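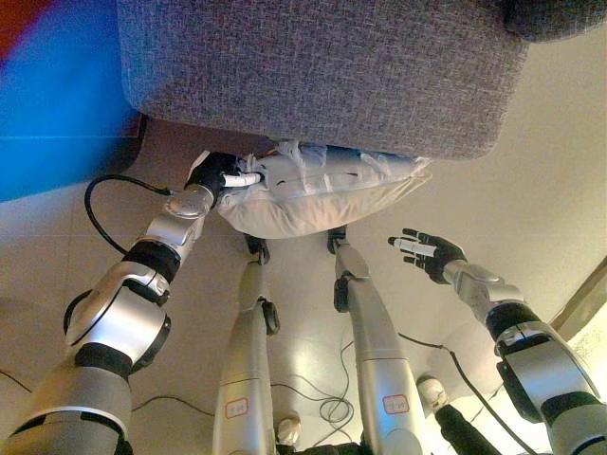
3 min read

I have a rule about home-built robots, and it has served me well: ask what the thing does when the person who built it goes off to make a cup of tea. Most of the time the answer is that it stands there. Sometimes the answer is that the person doesn't go off to make tea, ever, because they've learned what happens.

So I was not the friendliest audience for Noura Chamoun's Dristwood, a two-armed, two-legged machine that has spent most of its short life learning to handle cushions. Noura would say it is a household helper. I would say it is a very shiny way to pick up a pillow. We have been having this argument since November and neither of us has budged much.

Let me be fair first. The build is good. I've seen plenty of workshop robots held together with tape and optimism, and Dristwood is tidier than any of them above the ankles. The arms move smoothly. The hands close on soft things without mangling them, and soft things are hard. A pillow has no proper edge, it changes shape when you squeeze it, and it never sits the same way twice. Anyone who thinks that's a silly problem should try writing down exactly how they pick one up off the floor.

My trouble is with the sum at the bottom of the page. Noura budgeted $2000 for the hands and wiring, on the understanding that the rest would come second-hand. Then there was another $2000 for the parts that replaced the second-hand parts. The Srour controller was $1000 on its own, and it is the third one. I don't begrudge anybody a hobby. People spend more than that on boats. But a boat owner doesn't tell you the boat is going to change how we live.

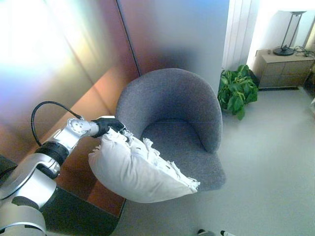

And that's the claim that keeps coming round. The Lanard, the shared workshop where Noura did most of the metalwork, has a whole wall of projects that were going to change how we live. There's a laundry folder called Brornis up there that managed one shirt in 7 minutes, provided the shirt was already fairly flat. Its builder was clever and worked like a dog. It's now mostly a shelf for other people's drills.

What bothers me is how the goal gets smaller while the language stays the same size. In the first month Dristwood was going to tidy a living room. By the third it was going to tidy the seating. Now it is working on getting hold of a cushion, putting it somewhere and letting go, and I'm still being told about the future of aged care. My mother is eighty-one. She needs somebody to notice she hasn't eaten lunch. She can manage her own cushions, and would be insulted if you offered.

Noura's answer to this, and it's a decent one, is that you can't do lunch until you can do cushions. Grip comes first, then reach, then knowing which thing to reach for. She says I'm judging a toddler for not having a job. I take the point, but toddlers learn from one spilled cup. Dristwood wants the same reach again and again, and then somebody shifts the armchair a bit and it has to be coaxed through the whole business once more.

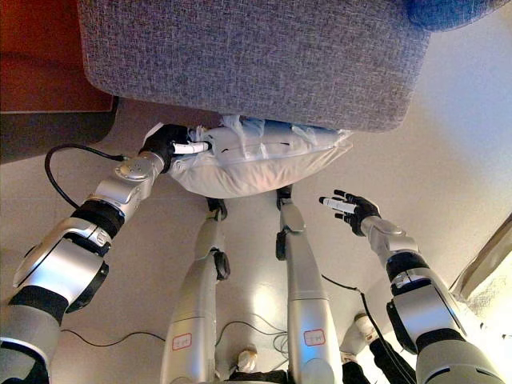 Then there are the cables. I've asked every home builder I know about cables and they all get the same look, as if I'd brought up money at a wedding. They'll be sorted later. They're temporary. Well, a house has dogs in it, and kids, and people in socks carrying soup. If a helper leaves wires across the tiles, then I have to tidy up after the helper, and I'd like that counted when we add up the hours saved.

I'd be much happier if Noura and the rest simply said what they were doing. She's learning how hands work by making some. She's good at it, she enjoys it, and the people she shares a bench with have picked up a lot from her. That would do me. I'd turn up on a wet evening to watch it – I already do, if I'm being straight about it – and I wouldn't spend the drive home grumbling about brochures.

She has promised me a full living room by next winter, cushions and all, with her in the kitchen and the kettle on. I've put twenty dollars against it. She wanted to make it fifty.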